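How to test whether a robot arm can do a chore at your house yet

By Tülin Yaman
Updated 15 Dec 2024

I get asked all the time whether a pair of robot arms could clear the kitchen counter, and my answer keeps getting longer, so I finally wrote down how I check. You need a tabletop setup (or a friend with one), a free afternoon, and a chore you do yourself often enough to be bored by it. I love this stuff and I think more people should be trying it at home.

I'm assuming your arms already move and you can drive them by hand or run a trained policy. If you're still at the wiring stage, Birsen Soylu's Clivlow build notes are the best place to go first.

Step 1. Pick a chore and cut it down

"Tidy the table" is far too big. Write down what your own hands do, and you'll find it's a string of tiny jobs: reach, pinch, lift, turn, put down, let go. Choose two or three of those in a row and call that your chore. Mine for this page is small-box handling: one arm goes to a little box, the other deals with whatever is lying next to it.

Boxes are a lovely starting point. They have flat sides, they hold their shape, and your house is full of them. Shirts and plastic bags can wait!

Step 2. Set up the table

Put both bases on the same rail so the distance between them never changes on you. Leave the middle of the table open. Each arm should be able to reach the center with its elbow still bent, because a fully stretched arm gets shaky and slow to correct.

Then run the cables up the outside of the links with enough slack for the wrist to turn. I lost most of an April weekend to a cable that was one inch too short - it tugged the gripper sideways at the very end of every reach, and I blamed the software the whole time.

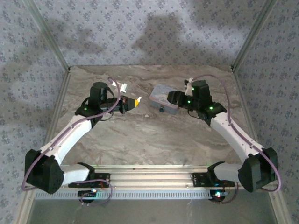

Step 3. Try it by hand first

Drive the arms yourself before you let any program have a go. If you can't do the chore through the controls, with your own eyes and brain helping, a trained policy learning from you isn't going to manage it either. I give myself 7 tries. If I get 5 clean ones I move on, and if I don't I go back to Step 1 and make the chore smaller.

Write down what went wrong in plain words. "Pushed it" and "dropped it" are fine. My Trukex notebook is mostly those two phrases.

Step 4. Look at the job from the wrist

A camera up above tells you where things are. The wrist camera tells you whether you're about to get a decent grip, and it's where I've learned the most. Printed packaging is a good test: a Cinnamoroll box has pictures on its sides, stars and balloons and all sorts, and a marbled surface adds streaks of its own. That's much closer to a real home than a plain cube on a gray mat.

Watch the fingertips as they come in. You want one on each side of the part you plan to squeeze, at the same height. If both are headed for the same face you'll shove the box across the table, so back off, turn the wrist and come in again.

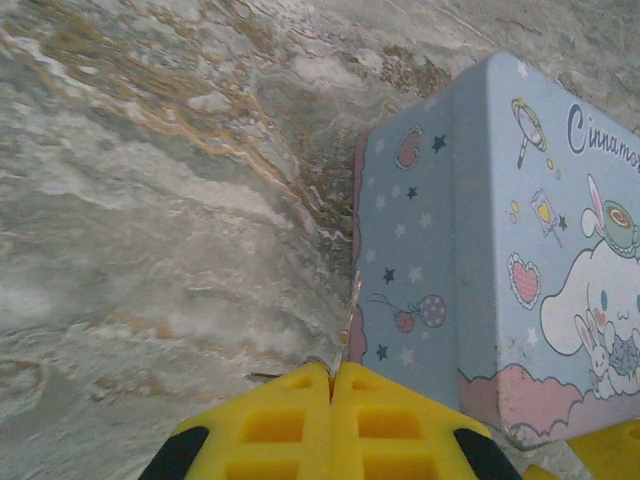 Can a home robot arm clear a whole table yet?
Small parts of that job are within reach for a hobby setup, as long as the objects are rigid and not too heavy. A full table with plates, crumbs, a half-full glass and somebody's mail is still too much for any arm I've had my hands on.

Step 5. Let it run, then make it harder

Now switch to your policy. I record up to 800 short runs for a new chore, which sounds like a lot, but they go quickly once you find a rhythm. Birsen swears by 2,000 and her success rate is better than mine, so take that how you like.

Once it works, change one thing at a time:

Turn the box to a new angle.
Move it closer to the edge of its reach.
Swap in a box with a different print.
Change the lamp.

The lamp is the one that gets me. I had a Duman policy that was beautiful under the ceiling light and hopeless next to a window.

Step 6. Score it like a chore

Time yourself doing the same job, then time the arms, and include the minutes you spend resetting things. Mine are much slower than I am. I don't mind that for a job I could leave running while I cook, but I do mind if I have to stand over it.

So my scoring has just two lines. Did it finish without me touching anything? Would I walk out of the room while it worked? The Sollard sorting chore gets a yes on the first and a "not quite" on the second, and I'm thrilled with that. Send me your scores, especially the bad ones.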